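The Late Shift at Trurnstead

I had been at Trurnstead for 8 days when Anjani Tjoa gave me the keys and told me the back table was mine. She said it like she was handing over a boat. The table was beige and very long and somebody before me had spilled their whole life on it, so my first job, before any real work, was to wipe the thing down and find out what lived there.

I'm not a tidy person (ask my mother, ask anybody), but give me a table that belongs to other people and I turn into a saint. I got the spray bottle, I got a cloth, I got the radio going low. Then I started on the hardware end, where everything is metal and screws and little toothed wheels, and where I'd been told not to lose so much as a washer.

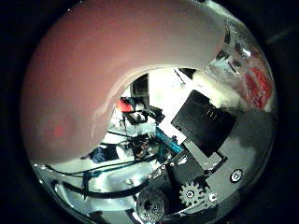

So naturally I lost a washer. It went off the edge with a tiny ping and I spent a good part of the evening on my knees with my phone light, saying sorry to the floor. I found a dime, a pen cap and half a cracker. No washer. I decided that if Anjani asked, I would tell her the truth, and if she didn't ask, I would carry it to my grave.

The next thing was the packages. People kept leaving stuff at our table as if it were a post office – plastic things with tiny print, stickers on stickers. Somebody named Fuster was supposed to come pick them up, only I had never met Fuster, and I was starting to think Fuster was a van.

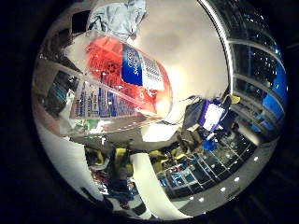
Adi Raju told me over the phone that I should stop reading labels and just put everything in the Orketti bin, because that was what the bin was for, and besides, Fuster hadn't shown up since July. I said what if it was important. He said important things have a person standing next to them, waving. Then he hung up to eat his noodles.

I didn't use the bin. I lined the packages up on the floor by the door and wrote 476 on a sticky note, the number on the door, so whoever Fuster was would know they had the right place. It felt like leaving milk out for a cat!

By then it was past eleven and the building had gone quiet in that way where you hear the pipes thinking. I went back to the metal end for one more look. I told myself it was for the washer, but I also didn't want to go home yet. My apartment had a broken heater and a roommate with a trumpet.
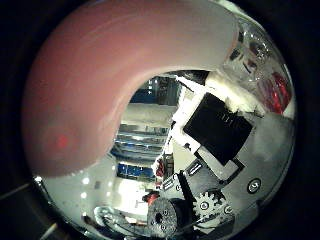
The metal end, with the blue and white racks behind.

I was bent over with my nose practically on the plate when the door opened behind me, and I yelled, and the person in the doorway yelled too. She was small and soaked from the rain and had a hand truck.

"Fuster," she said, once we were both breathing.

"You're a person," I said.

"Natália Barros. Fuster is the company." She looked at my row of packages and then at the sticky note. "You wrote me the door number. I was already at the door."

I said I was new. She said she could tell. She loaded up without hurrying, and when she bent for the last package she stopped, picked something off the sole of her boot and held it out on her palm. My washer. It must have rolled clear across the room.

I gave her the dime. It seemed fair.

After she left I wiped the table one more time, end to end, slowly, and sat down with the laptop to write Anjani a note about how the evening had gone. I left out the yelling.
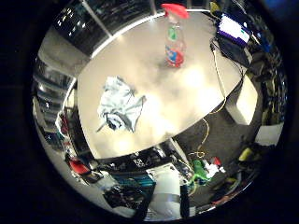
The Morning After

Anjani read my note standing up, with her coat still on. "It says here nothing happened," she said.

"Pretty much," I said, and went to put the kettle on.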